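ok quick thread on the Skevis result, been meaning to post this since March

short version: we trained the same policy on two sets of hand-held gripper demos. Set A, 2911 demos, all on clean tabletops at the Sandstead lab. Set B, 2000 demos, all in people's homes. Same tasks, put stuff in a box, take stuff out.

B wins. fewer demos, better on every home we held out. Margin is smallest on rigid things, biggest on anything soft

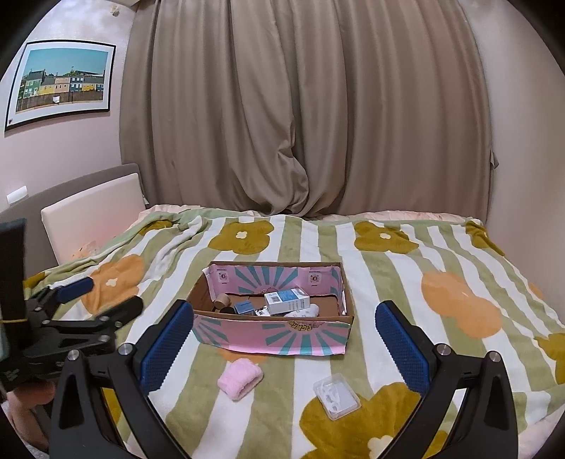
Soft surfaces are where set A falls apart. The policy learned one table height and basically treats it as law, so on a mattress it closes too high or shoves the fingers down into the bedding. And then you get the hard pairs -- a rolled fluffy cloth next to a little clear plastic case, on a big flowered blanket, open box right behind. Fluffy thing forgives a sloppy grasp. Clear case does not, the lid catches light and the A policy reaches for the glare.

what we tried to fix A: color jitter, random crops, pasting in fake backgrounds (the Alipour trick). Helped a bit on patterned fabric, did nothing for height

also tried mixing. 235 home demos added to A gets you a suprising chunk of the gap back. did not expect that from so few

caveats: 2 tasks only, one gripper design, and our Getmont homes are all pretty similar apartments. no idea yet about kitchens

someone asked re: filtering -- we only threw out demos where tracking dropped. Messy grasps and retries stayed in, both sets

writeup has the per-home numbers, code once I clean up teh loader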